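What I learned spending other people's money on grippers

By Máté Szekeres

When Jonent asked me to sort out the equipment budget for our household robotics work, I said yes before I'd seen the spreadsheet. I'd bought a van once. I'd haggled over a boiler. How hard could it be?

The first version of the budget had one big line in it, and that line was a robot. A lovely one too, from MacAulay, with two arms and a brochure I still keep in my desk drawer. Everything else came under "sundries", and for sundries we had put down 303 pounds. I laugh about that now (my finance director doesn't, not yet).

The trouble is that a robot arrives knowing nothing about your bathroom. Someone has to show it how a cloth gets picked up or a cap gets put down, over and over, and those hours need kit of their own. So before the arms we needed hand-held grippers, the sort a person carries about and does ordinary jobs with. I rang Grikora for a price and got 1,329 pounds a pair, with cables, without spares. Then I asked what the spares cost, and I'd beg anyone planning a purchase like ours to ask that in the first phone call! Fingertips were 131 pounds a set. We'd planned for none.

Ziltedell came in cheaper on paper, but they charged for delivery, for the charger and for a calibration visit, and by the time I'd added it all up I'd filled both sides of an envelope and lost my taste for a bargain. We went with Grikora and I rented the arms for October to see if we liked them – a decision I'd make again tomorrow.

Then there's the room. I'd pictured something like a laboratory, and what you want is clutter: chairs, fabric, a sink, soap, places where a hand has to reach round something awkward. Furniture is cheap. Moving it about all day is where your money goes, so put down a second pair of hands from the start and pay them properly. I hadn't, and had to go back for another 200 pounds in the first week, cap in hand.
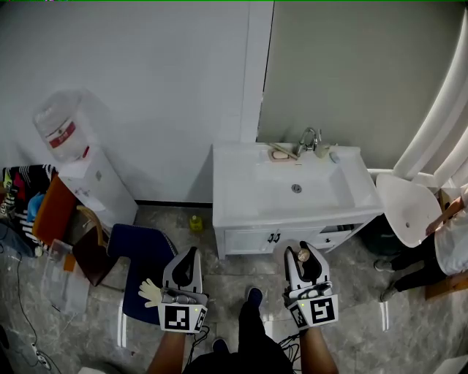
A work glove in the left gripper and a small round piece in the right, with the vanity and its basin straight ahead.

What would I do differently? I'd write the budget backwards, starting with a single hour of work and listing everything somebody touches in it, down to the gloves. I'd get the cable lengths in writing. And I'd leave the brochure until last, though I know perfectly well I'd have read it on the train anyway.

The MacAulay quote runs out at the end of the month. I've asked them for a price on fingertips.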